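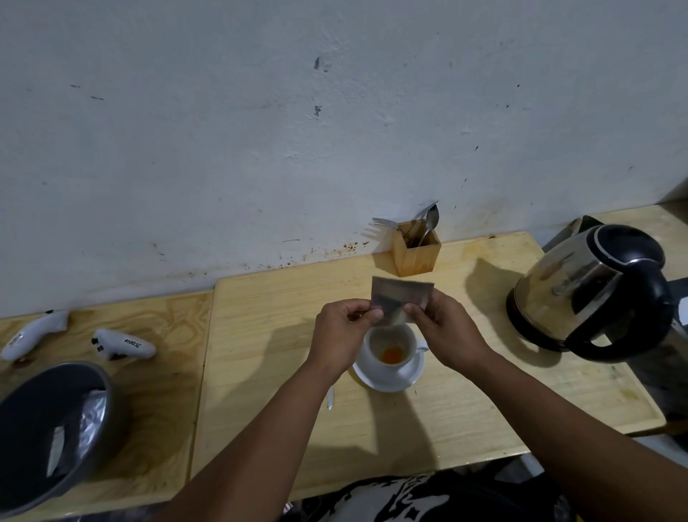

本页最后修改：五月
撰写：Fasil Tufa（Ninen 玩具开发组）

Pendent 积木项目进度报告，致 Mollance 基金项目负责人 Hui-mei Ho 女士

Ho 女士，您好：

按照资助协议，我把上次报告以后的工作写在这里。中文不是我的母语，Po-yen Yang 帮我看过一遍，如果还有不清楚的句子，请直接在文件上标出来，我会改写。

先说总的情况。Pendent 是一套悬挂式平衡积木，孩子把木块用短绳挂在横杆上，一层一层往下搭，直到整个结构保持水平。上次报告的时候，我们只有手工做的样品，横杆的孔位不太准，挂上去以后经常向一边倾斜，孩子以为是自己做错了。现在第一批试产已经完成，共1000块木块，由 Lam 木工厂加工。孔位的误差比手工样品小很多，Sze-wing Peng 逐批检查过，她的检查表附在报告后面。

试产中有两个问题。第一是木块的重量。同样大小的木块，因为木料密度不一样，重量有差别，对普通积木没有关系，对平衡积木关系很大。我们原来计划按尺寸分类，现在改为按重量分成三个等级，在木块底面压一个小记号。这个改动增加了一道工序，Lam 厂的报价因此提高了一些，但仍然在预算的加工项目之内。

第二是绳子。原来的棉绳用久了会变长，平衡就不对了。我们换过两种绳子，目前使用的是编织更密的一种，两端用木珠固定，不用打结。绳子的长度也缩短了，最长的一根是14厘米。缩短绳子是为了安全，同时也让结构摇晃得少一些，年纪小的孩子比较有耐心继续搭。 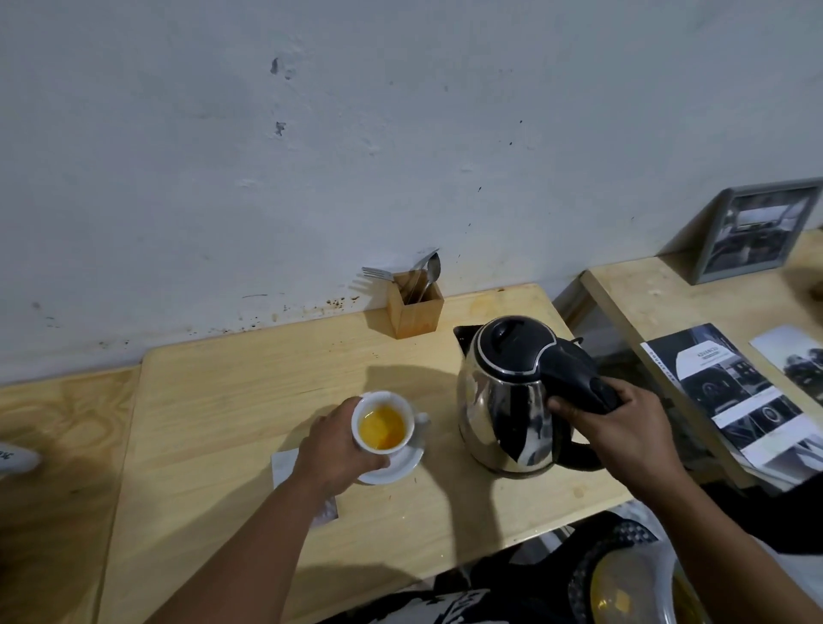
关于试玩，本期我们一共安排了15个家庭，由 Hsiu-ying Yeh 负责联系和记录。每个家庭拿到一套积木和一本说明书，使用三个星期，然后填写问卷。问卷已经全部收回。我把比较重要的意见写在下面。

大部分家长认为说明书的前半部分太难。我们从对称结构开始讲，以为这样最容易，可是很多孩子拿到积木以后，第一件事是把最大的一块挂在最边上，看横杆掉下来。Hsiu-ying 建议把这个动作放进第一课，让孩子先看到不平衡，再去找平衡的办法。我同意她的意见，说明书的第一章正在重写，插图也要重新画。

有几个家庭说收纳不方便。短绳放在盒子里会缠在一起，每次玩以前要先解开。我们试过布袋和纸板卡槽两种方法，纸板卡槽效果较好，但是孩子自己不太愿意把绳子放回去。这个问题还没有解决，我不想在报告里写得太乐观。

还有一位母亲提到，她的两个孩子年龄不同，大的做横杆，小的选木块，可以一起玩很长时间。我们原来没有考虑两个人的玩法，现在准备在说明书最后加四页合作题目。 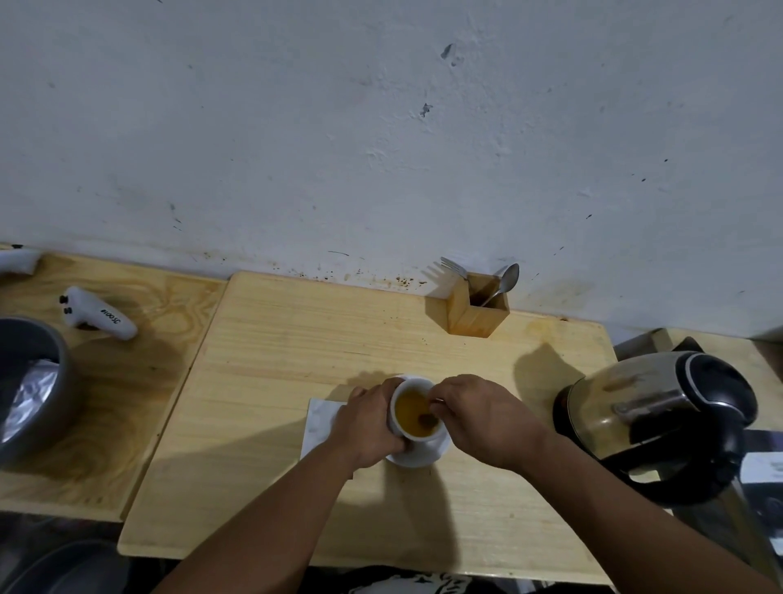 题目由 Po-yen 设计，初稿已经有了，还需要请孩子试做，调整难度的顺序。有的题目在纸上看很简单，真正挂起来需要三只手，这样的题目我们会删掉，或者改成必须两个人完成。

经费方面，本期支出基本符合计划。模具和夹具的费用比预计低，绳子测试的费用比预计高，两项差不多抵消。我们申请把印刷项目中剩余的2000元转到插图项目，用来支付第一章的重画。这项调整需要您的书面同意，申请表已经另外寄出。

时间方面，说明书比原计划晚约两个星期。木块和横杆的生产没有延误。如果插图能按时交稿，第二批试产可以照原来的日期开始，包装设计也可以同时进行。包装盒目前有两个尺寸，Sze-wing 倾向小的，理由是运输费用低；我倾向大的，横杆可以不拆开放进去。希望下次和您通话的时候能听听您的看法。

下一期的工作安排如下：完成说明书第一章和合作题目；确定收纳方式；请检测单位对新绳子和木珠做拉力测试；与 Lam 厂签订第二批的加工合同。拉力测试的结果出来以后，我会先单独发给您，不等下一次报告。

另外，您上次问到横杆能不能单独出售。我们问过 Lam 厂，技术上可以，不过单独包装的成本还没有算好，下次一起回答。

Fasil Tufa
附件：木块检查表、家庭问卷汇总、支出明细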